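Subject: Re: [bailly-friends] Fall benefit evening – seating and the silent auction

Hi all,

Replying to Korkor's message from Thursday, which I've left in below so that people who missed it can follow along.

> From: Korkor Atinga
> To: bailly-friends
> Subject: [bailly-friends] Fall benefit evening – seating and the silent auction
>
> Hello everyone,
>
> The Bailly Hall people have confirmed us for the September date, doors at 6:30. A few things I need answers on before I send the program to the printer.
>
> 1. Seating. We have 43 tables if we keep the dance floor, fewer if the Kolum Quartet wants the low platform brought forward. Does anyone know which they prefer?
>
> 2. Silent auction. Last year bidding closed during dessert and people complained they were called away from their plates. Can we close it earlier?
>
> 3. Speeches. I have five names down. I would like that to be fewer.
>
> 4. The youth strings want to play as guests arrive. Is there a warm-up room for them?
>
> Also, last year's benefit brought in $3908 after costs, for anyone who was asking.
>
> Korkor

On 1, I talked to the quartet's cellist. They don't want the platform moved. They played Bailly two winters ago and found that the sound got muddy the closer they came to the middle of the room, so they'd like to be back against the paneling, where the piano usually goes. The piano can go stage left. It will need tuning after it's moved, and the hall's tuner only comes in the mornings, so please put that on the schedule for the day itself and not the day before. So we keep the dance floor and all the tables.

I would still leave one table near the side door unassigned. Every year a few people buy tickets at the last minute and end up squeezed in next to the coats.

On 2, yes, close it earlier. I'd suggest closing the bidding right when the main course is cleared and reading the winners out after the quartet's second set. That gives whoever is adding up the sheets the length of the Haydn to get it right. We have the Trendard gift certificate again, a weekend at a cabin, the signed score, and a set of lessons from two of our teachers. The framed poster from the first benefit has been offered too, but the owner wants a minimum bid on it and I think it's too high. I'll write to her separately. 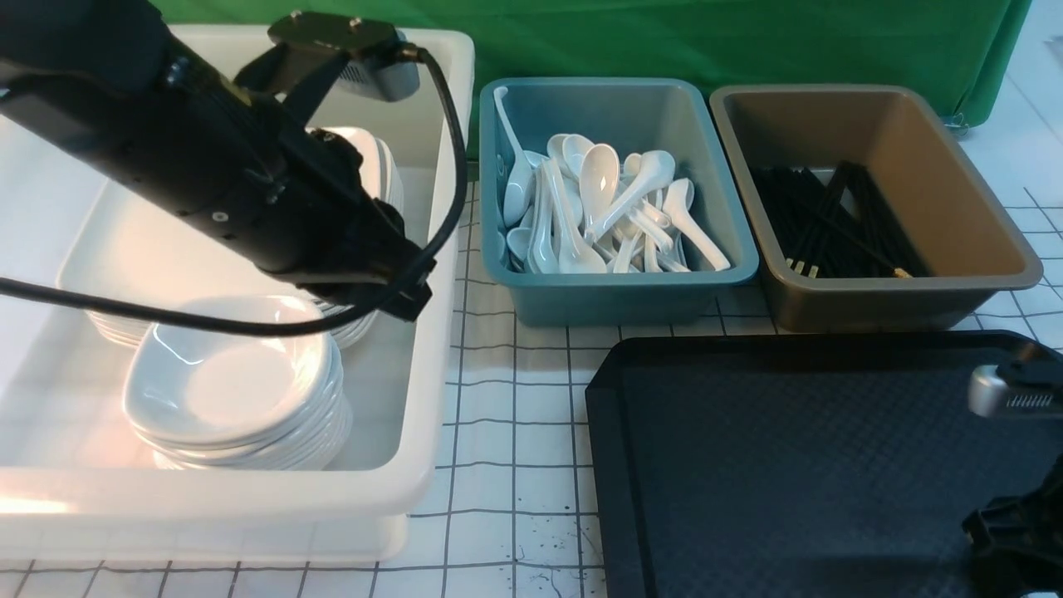 On 3, I agree that five is too many. The hall director needs to say a few words under the terms of the rental, and we need someone to introduce the scholarship students. After that I would have one speaker from the board and stop. The other two can be thanked by name in the program. If anyone feels strongly that they should be at the microphone, please say so on the list and not to me in the parking lot.

For the scholarship students, the plan is that each plays one short piece between the first course and the main. The pianist is doing a Clementi sonatina movement, and the clarinetist hasn't decided. I've asked for a title by the end of next week so it can go in the program. If we don't have one by then it will just say "selected work."

On 4, there's a room behind the stage that fits the whole youth group if they leave their cases in the hallway. It doesn't lock, so a parent should stay with the cases. They should be tuned and in place by 6:20. Their teacher would like stands without the clip-on lights – the lights rattle.

Clistolitz is doing the printing again at the same price as last year. They need the final program text as one file. Please check the spelling of your own name in the draft, and the names of anyone you brought in as a donor. We had two wrong last time and one of them was a sponsor.

The scholarship fund stands at $2832 today. That covers the lessons already promised for the coming year but not the summer course, so the benefit money goes there first unless the board votes otherwise.

Two things I still don't know. Is anyone recording the quartet, and if so, have they asked them? And who has the key to the cabinet where the auction clipboards are kept? It isn't on the hook in the office.

I'll be at rehearsal most of this week and slow to answer during the day. Evenings are better.

Martin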